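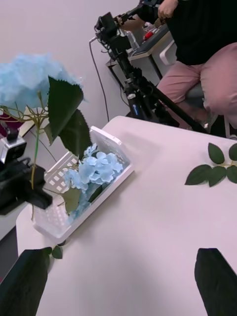

Artificial hydrangea in a white basket

Aston Chess Course: Handout 4
King and pawn against king

Last session covered the square of the pawn. Read through those notes again before the test, as the ideas below assume you can tell at a glance whether a king catches a running pawn.

Basic position. White: Ke4, pawn e3. Black: Ke6. The kings stand on the same file with one square between them. Whoever does not have to move has the opposition.

Black to move loses: 1...Kd6 2 Kf5 Ke7 3 Ke5 Kd7 4 Kf6 Ke8 5 Ke6 Kd8 6 Kf7 and the pawn walks through.

White to move only draws: 1 Kd4 Kd6 2 e4 Ke6 3 e5 Ke7 4 Kd5 Kd7 5 e6+ Ke7 6 Ke5 Ke8. Not 6...Kd8 or 6...Kf8, when White takes the opposition and wins. After 7 Kd6 Kd8 8 e7+ Ke8 9 Ke6 it is stalemate. 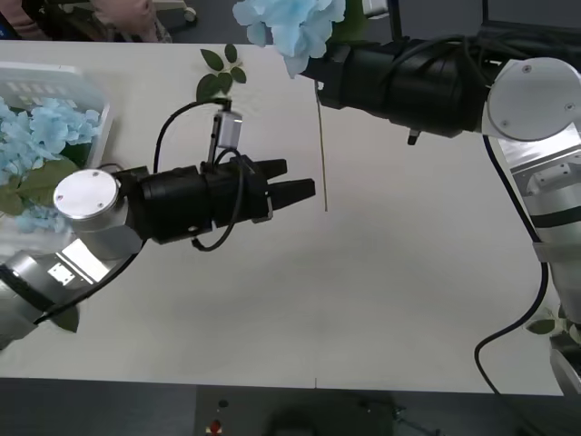 The distant opposition follows the same rule with three or five squares between the kings. With kings on e2 and e6, the side not to move has it. What matters is who must give way when the kings get close. If one king steps forward, the other answers so that an odd number of squares remains.

Key squares. For a pawn on e3 they are d5, e5 and f5. If the white king reaches any of them, the win is there whoever has the move. With a rook's pawn most of this fails, and the defender draws by reaching the corner.

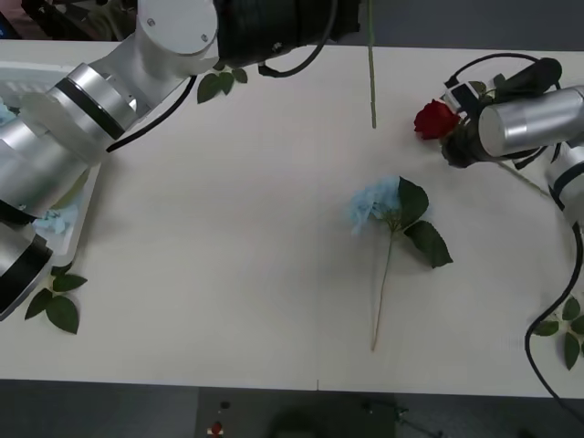 Yolandi Radebe asked whether a spare pawn move changes the result in the basic position. It does. Put the pawn on e2 and White to move plays 1 e3, handing the move to Black.

For next time
1. White: Kd4, pawn d3. Black: Kd6. Black to move. Play 1...Ke6 and find White's reply.
2. Same position, White to move. Show the draw.
Write out full lines for both.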